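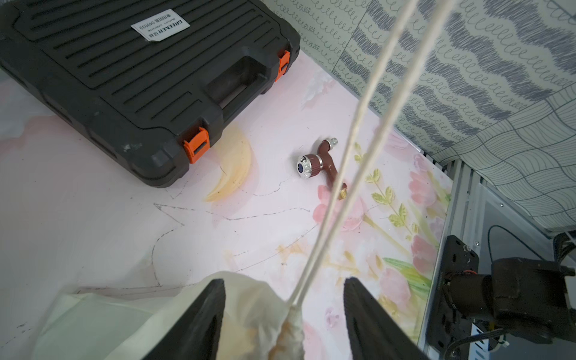
**Progress report to the Platholm Fund, second period**
Project: Two-Arm Handling, Forsyth Senior Robotics Club
Prepared by: Natalia Serrano, club supervisor
For: Kenneth Dow, Platholm Fund
Period covered: February to May

## Summary

The club has finished the build work promised in the application and is now into the part of the project where students collect demonstrations and try to get the arms to repeat them. We have spent $4000 of the grant. One item is behind schedule (the transfer task between arms) and one has been dropped (the mobile base). We are not asking for more money in this period.

## Membership and hours

We meet twice a week after school, finishing at 5.30 pm. Students work in pairs, one pair on the arms and the others on code, parts or written work. In March we lost two meetings to exams and one to a power fault in the building. Two Year 12 students have left to concentrate on their final subjects and three Year 10 students have joined, so the group is a little younger than it was when we applied.

Senga Shearer has taken over the Year 10 intake. She runs the safety induction, and a student can't sit at the controls until she has signed them off. All current members have been signed off.

## The cell
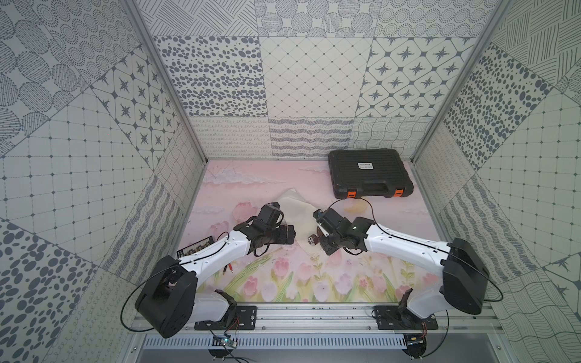
Most of the building work this period went into the cell. It was squared up and bolted down in February, and the cabling was redone in March after a connector kept pulling out of the right arm. Both arms are now mounted on the one rail at the front, so they come at the cloth in the middle from either side, and students have had to learn where the two reaches overlap. Evander Geddes wrote a simple limit into the software that stops either arm going past a set line unless the other is parked. It is conservative and slows things down, but we have had no collisions since it went in.

The patterned walls and printed table covering were chosen by the students from three options. They wanted a background that would be harder on the vision side than a plain bench. We kept the walls the same for the whole period so results from different weeks could be compared.

The objects are household and workshop items: a tool case, a tap, a cloth and some smaller pieces. Wilma Drummond, our technician, keeps the object list and decides what gets added. Her rule is one new object at a time, and it has to be something a student can replace if it gets broken.

## Demonstrations collected

The application set a target of 60 usable demonstrations per task. The position at the end of May is:

| Task | Usable demonstrations | Status |
|---|---|---|
| Pick up cloth, one arm | 60 | Complete |
| Spread cloth, two arms | 60 | Complete |
| Pass an item from one arm to the other | 37 | Behind |

The students have also kept a log of every attempt, including the ones thrown out. It stands at 498 entries. Most of the rejected attempts were in the first few weeks and came down to the operator closing the gripper too early or the cloth slipping out of it.

The log has turned out to be the most useful written work the club has done. Early entries said things like "didn't work". After some pushing from Senga they now record which arm, where the object started and what the student would change.

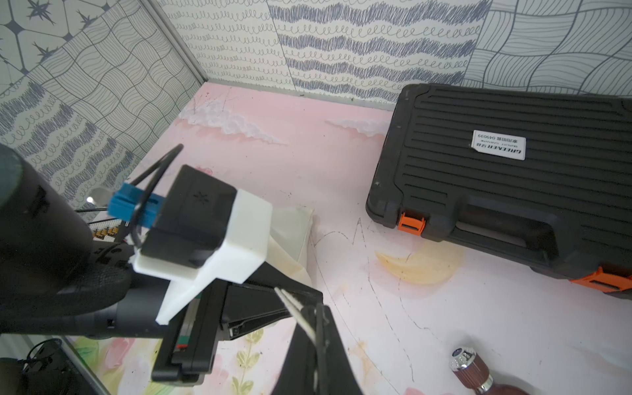

We plan to use extracts from it in the final report, with the students' permission.

Results from the trained one-arm task are mixed. It does well when the cloth starts near the middle of the table and badly when it starts close to another object. Evander's view is that we collected too many demonstrations with the cloth in the open. The next batch will have it closer to other things.

## The transfer task

Passing an item between arms is the hardest of the three and we underestimated it. Both operators need to agree on when to let go, and for a long time neither would. The students tried counting aloud, then tried having one person run both arms, and have settled on two operators with the receiving side making the call. Thin objects are the worst because the second gripper has very little to close on.

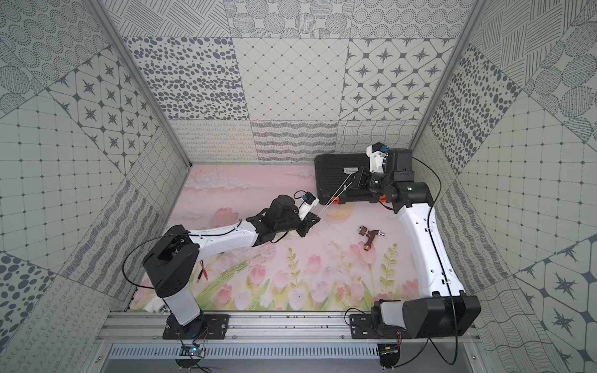 *Both arms during work with a thin white rod-like object, club cell.*

We expect to reach 60 by the end of next term if we hold one meeting a week for this task alone.

## Changes from the application

- The mobile base has been dropped. The quote came in well over what we had allowed and the students preferred to put the time into the arms.
- The visit to Bodadero has moved to next term at their request.
- We added a short unit on writing up results. This cost nothing.

## Spending

The $4000 went on replacement gripper parts, cabling, table and wall coverings, a second computer and bus hire for the regional day at Urley. Receipts are attached separately. The only overspend was cabling, which was covered by what we saved on the bus.

## Next period

1. Finish the transfer demonstrations.
2. Recollect part of the one-arm cloth task with more objects nearby.
3. Hold the Bodadero visit.
4. Start the student-written section of the final report.

Kenneth is welcome to sit in on a meeting. Wilma will need a day's notice to arrange sign-in at the front office.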